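The Udside repair evenings are back, and the first one was our busiest yet! We started at 6 p.m. with the doors propped open, and by half past the line for the lamp table went all the way to the coat hooks. If you came, thank you. If you carried in a toaster oven on the bus, thank you twice.

Our tally for the season so far stands at 1,218 items brought in and 789 sent home working. Lamps are still the big winners (most of them need a new plug or a new switch, and you can learn to do either in one evening), with radios close behind. Hair dryers remain our sore spot. We'd love to hear from anyone who knows a good way into the newer ones without cracking the shell. 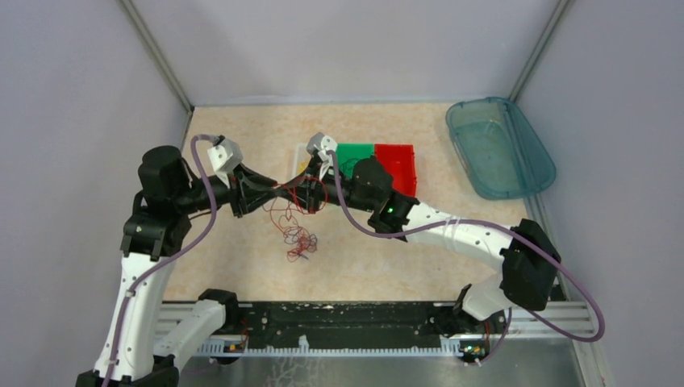 The other big news is the cord class. So many people asked for it last spring that we're running it over 13 evenings, one small job at a time: stripping wire cleanly, tying a strain relief knot, fitting a plug, checking your work with a meter before anything goes near an outlet. You don't need any experience at all. The Kollitz hardware store is giving us a box of practice plugs, and the Druvetov library has put aside a shelf of repair books you can borrow with a regular card. There's a wonderful old one on table fans, and I've renewed it twice already.

We have 19 spots in the class and they're going quickly, so please sign up at the front desk or write to us through the Nseir neighborhood page. Bring a small screwdriver if you own one. Leave microwaves at home, please, we don't open those.

One more thing: the sewing corner is short on dark thread, and heavy needles for denim would be very welcome too. There's a basket for both by the stairs. The next evening is in October, same time, and yes, there will be soup again!

3 comments | 11 shares

Get the Udside newsletter in your inbox once a month. Unsubscribe whenever you like.

© Udside Repair Evenings | Contact us | Back to top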